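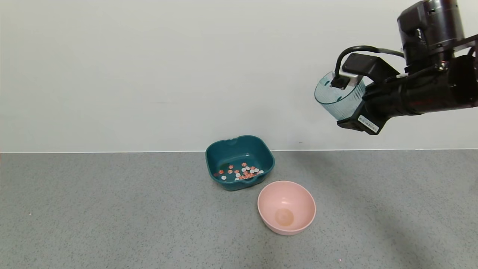
Most of the props in a mobile game are looked at for less time than it takes to draw them, and I think studios should plan their art budgets on that basis. I spent a long stretch on the environment team for Hestari, a café management game, and my first job there was drinkware. A see-through plastic cup with fine vertical ridges down its sides and a faint blue-green tint sounds like an afternoon's work. The ridges have to catch the light, the wall behind has to show through the tint, and on a phone all of that ends up the size of a fingernail. I did it in four days, was pleased with it, and later saw that no player could have told it from a grey blob with a highlight.

My view is that small teams should decide early which objects the player will look at closely, spend properly on those, and leave the others rough until late in the project. I know plenty of artists disagree. So-yul Kwon, who led the art on Hestari, disagreed with me for the whole production and still does. Her argument is that a style is held together by its least important objects, and that once you allow a rough chair into a room the rough table follows. She has a point. I have played games where the hero characters look lovely and stand in front of furniture that seems to come from another shop altogether.

But the answer to that is a good style sheet, and a style sheet is cheap. Ours was two pages long. It gave the palette, the thickness of outlines, the direction of the light and the amount of shine allowed on glass and metal. Anybody who followed it could make a plain stool that belonged in the room. What it did not ask for was a finished stool, with wood grain and a worn edge on the seat, and that was where our hours went anyway.

When we shipped, the game had 900 separate props in it. Borislav Nikolovski went through the tracking sheet afterwards and worked out that 38 of them were ever shown at a size where the texture could be read. Those were mostly the ones in the shop screen, where the player is deciding whether to buy something. The coffee machine was one. The cat bed was another, and it sold very well. The remainder were background, and we had polished them in the order they happened to appear on the list.

Part of the trouble is how the work gets reviewed. Artists look at each other's models on a large monitor, zoomed in, turning them round. At that size every fault is obvious and every fault gets a note. I had eleven notes on a napkin holder. If the same review had been held on a phone, at arm's length, with the game running, I would have had none, and I would have moved on to the customers, who had stiff arms and badly needed the time.

On Cutura, the project I joined next, we tried it the other way. All reviews in the first half of production were done on a cheap handset. Nobody was allowed to open the model viewer until the object had been seen in the game. Nanami Oda, our producer, wanted this mainly to save money. I wanted it so that I would stop being asked about napkin holders. It was not popular at first, and two of the modellers felt their work was being judged by people who could hardly see it. I understood that, but players can hardly see it either.

There are costs. Marketing came to us in August wanting large stills for the store page, and several of our backgrounds would not stand up to it. We had to rebuild a whole kitchen corner in a week. Portfolios suffer as well. A junior artist who spends a year making sensible low-detail crates has little to show at the next interview, and I don't have a good answer to that beyond giving juniors a share of the close-up objects, which we did from the second milestone on.

I would still choose it again. Cutura had better animation than anything I had worked on before, and the time for it came out of cups, shelves and plant pots. The players who wrote in talked about how the characters moved. One did ask why the plant pots were all the same, so we changed the colour of a few in the next update.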